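Tabletop bin

A tabletop bin is a small waste container meant to stand on a table, desk or kitchen counter instead of on the floor. It is also called a counter bin, a table tidy and, in older shop catalogues, a crumb pail. Most hold between one and three litres. The type is common in kitchens, sewing rooms, dressing rooms and hotel breakfast rooms, and is sold almost everywhere that sells larger bins, usually on the shelf above them.

Contents
Name
Description
History
Use
The table
Emptying
Criticism
See also

Name

The word "bin" once meant any box for storing things a household wished to keep, such as corn, flour or bread. How it came to mean a box for things a household does not wish to keep is a long story with few exciting parts. Both senses survive, and a kitchen counter may carry a bread bin and a tabletop bin side by side. Guests are expected to know which is which.

"Table tidy" is used by some makers for a different object, a tray with slots for pens and scissors. Shops tend to list both under the same heading, to the annoyance of people who ordered one and were sent the other.

Description

A tabletop bin is in most respects a floor bin that stopped growing. It has a body, an opening and often a lid, which may be hinged, swinging, push-to-open or lost. Bodies are made in plastic, enamelled steel, stainless steel and bamboo. Plastic is the cheapest and the easiest to wash. Steel shows fingerprints. Bamboo is chosen for its looks and should not be given tea bags.
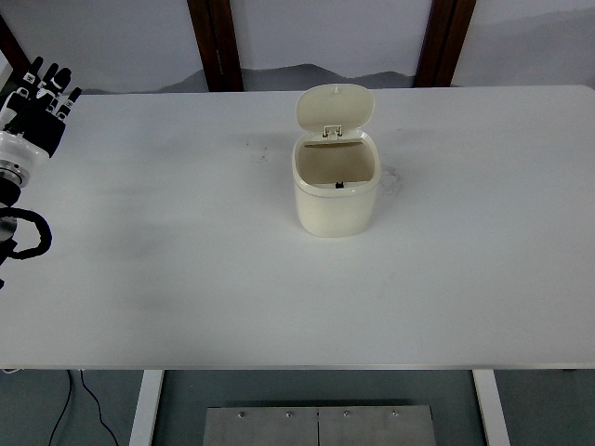
Lids are the part on which makers differ most. A swinging lid closes itself but has to be pushed with whatever is being thrown away, so that over time it comes to need throwing away as well. A hinged lid stays clean on top but asks for a free hand. Push-to-open lids work by a small catch, and the catch is generally the first thing to go. Bins with no lid at all have no such troubles, though their owners learn a good deal about fruit flies.

Weight matters more than it does for a floor bin. A light bin with a tall lid tips backwards when opened in a hurry. Better ones have a wide foot, a ring of rubber underneath or a thick base. The home remedy is a handful of gravel under the liner.

History

Small waste pots for the table are much older than the plastic kind. Tea drinkers used a slop bowl for cold dregs and spent leaves, and it was often made to match the rest of the set, so that the rubbish was better dressed than some of the company. Dressing tables had a lidded jar for combed-out hair. Neither was called a bin, and it would have been thought rude to try.

The modern form came with cheap moulded plastic. In the Balen area it is linked with the Saliba works, a maker of buckets and washing-up bowls, whose Prudia counter bin was for many years the one that people's aunts had. The first Prudia was offered in 3 colours, all of them shades of beige. A catalogue from the works gives its price, its height and a full paragraph on its handle, and says nothing about what it was for.

The firm's own records put the first year's sales at 3,887, a figure that includes 46 returned because the buyer had taken it for a biscuit barrel. Later models had the word "WASTE" moulded into the lid. Sales of the later models were lower.

The household museum at Brivlow keeps some 700 small kitchen goods in its stores, among them a run of Prudia bins with their original leaflets. The display is changed each March. The bins have been shown once, next to the bread bins, with large labels.

Use

In the kitchen a tabletop bin takes peelings, tea bags, eggshells and the little plastic tags from bread bags, which have no other known home. It saves walking to the main bin with wet hands. Where food waste is collected separately, the small bin acts as a halfway house between the chopping board and the larger caddy outside, and some councils hand out a lidded one for this purpose.

In sewing rooms it collects thread ends. At a dressing table it takes cotton wool. On a desk it fills with pencil shavings, the backs of labels and, once the owner has stopped noticing, post.

Hotels place one on each breakfast table for jam pots and butter wrappers. Opinion is split on whether this is thoughtful. It does keep the saucers clear, but it also means eating toast next to a bin.

The table

Any flat surface will do, provided it does not slope and can be wiped. A pale, plain top shows up spills at once, an advantage or a drawback depending on who is expected to deal with them. Textured tops hide crumbs until they are leaned on.

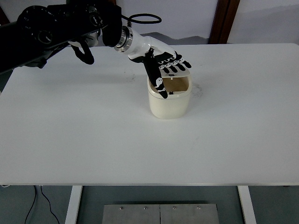 A white rectangular table, with a black robot arm reaching over it.

The usual advice is to stand the bin towards the back, out of reach of elbows, but near enough that nobody is tempted to throw. On a shared table it should go in the middle. Left at one end, it is taken to belong to the person sitting there, who will also be taken to be in charge of emptying it.

Bins with bare metal bases can mark painted wood. A cork mat prevents this. The mat then has to be cleaned too.

Emptying

A tabletop bin fills quickly and should be emptied daily if it holds food. Many households manage this for the first week. Liners are sold in matching sizes, though the match is seldom exact, and an ordinary paper bag with the top folded down does just as well for dry waste. Plastic bodies can be washed in warm soapy water and left open to dry. Baking soda is said to help with smells, mostly by people who sell it.

Criticism

The main complaint is that the thing is not needed. A house with a tabletop bin still has a floor bin, and all waste put in the first must later be moved to the second, so that each teabag is thrown away twice. Supporters reply that one trip with twenty teabags is shorter than twenty trips with one. Both sides agree that the trip is usually left to someone else.

A lesser complaint concerns size. Anything much bigger than a teabag, such as a milk carton or a pizza box, will not go in, but is often found balanced on top.

See also

Bread bin
Compost caddy
Slop bowl
Wastepaper basket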